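Indoor Plants and Flowers: Care and Placement in the Shared Rooms

Issued by the Office of Building Services, Ternholm Center
28 January 2018

The Office of Building Services wishes to inform all staff, tenants and regular visitors of the arrangements now in place for plants and cut flowers in the shared rooms of the Ternholm Center. These arrangements follow the review carried out last July by Elmarie Shabalala, Building Services Manager, and take effect with the publication of this newsletter.

The review recorded 383 plants across the building. Of these, 29 were found to be in poor condition, most of them through overwatering. Several departments had been watering the same plants without knowing that others were doing so, and in the north corridor a number of pots had been standing in full saucers over more than one weekend. The plants that could be saved were moved to the Coetzee Room for recovery and will be returned as they improve. Departments are asked not to collect them before they are notified.

Watering

Responsibility for watering in all shared rooms now rests with Dineo Masilela and Rizwan Sivakumar. Departments may continue to look after plants kept in their own offices, but are asked to leave those in meeting rooms, lounges and open areas alone. Coffee, tea and leftover drinking water should not be poured into the pots under any circumstances. A plant that looks dry may be reported at the front desk, giving the room name and the position of the pot.

During the colder months the larger leafy plants will be watered less often than in summer. Some yellowing of the lower leaves is normal at this time of year and does not need to be reported. Dead leaves will be removed on the regular rounds. Leaves will also be wiped by hand with a damp cloth, and no leaf shine products are to be used in the building.

Placement

Plants should stay where Building Services has set them. Many have been placed according to the light they need, and a pot that does well near a window may decline quickly when it is moved to a darker wall. The larger pots are also heavy, and two of the requests received in the autumn concerned floors scratched when pots were dragged aside to make room for chairs. When a room must be rearranged for a meeting or a presentation, Lamai Rungrueang can be contacted in advance and the pots will be moved and put back by staff with a proper trolley.

Long stems and trailing leaves are to be kept clear of doors, heating vents and electrical outlets. Where leaves hang over seating or work areas they may be tied back, but should not be cut. Any trimming will be done by Building Services – please do not take cuttings for home use without asking first, although requests are generally granted and a small supply of rooted cuttings is expected to be available later in the year.

Cut Flowers

Flowers for shared rooms are supplied by Galletti under an agreement that has been renewed for a further 2 years. Departments wishing to order additional arrangements for an event should write to Nokuthula Kruger, who will confirm the price and delivery time. Orders placed directly with the supplier cannot be charged to the building account.

Pinks, reds and purples have been the most requested colors this season, and mixed arrangements with plenty of green will continue through the spring. Strongly scented flowers, lilies in particular, will no longer be included, following comments from several members of staff. Vases are the property of the building and should be rinsed and returned to the supply room on the lower floor once the flowers are finished. Spent flowers go in the green bin beside the supply room door, with any wire, ribbon or foam removed first.

Visitors and Events

Organizers of events in the Stastbridge Room are reminded that plants and flowers remain in the room during bookings. They may be included in photographs. Decorations may not be hung from the plants, and nothing should be stood in the pots. Any damage, however minor, should be mentioned to the front desk at the close of the event so that the plant can be seen to on the same day.

Comments on the new arrangements are welcome and may be left in writing at the front desk, marked for the attention of Elmarie Shabalala. A revised list of rooms and plants will be posted on the notice board outside the supply room, and copies will be sent to each department on request. 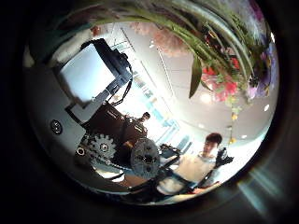
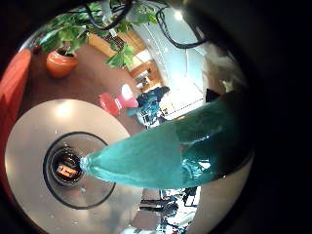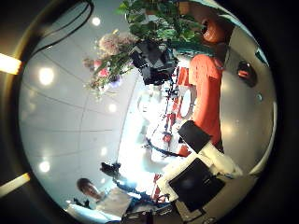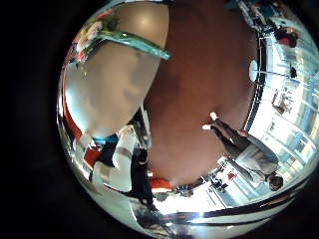
Green leaves and pink blossoms in the first and third pictures; a leafy plant in its round pot in the second.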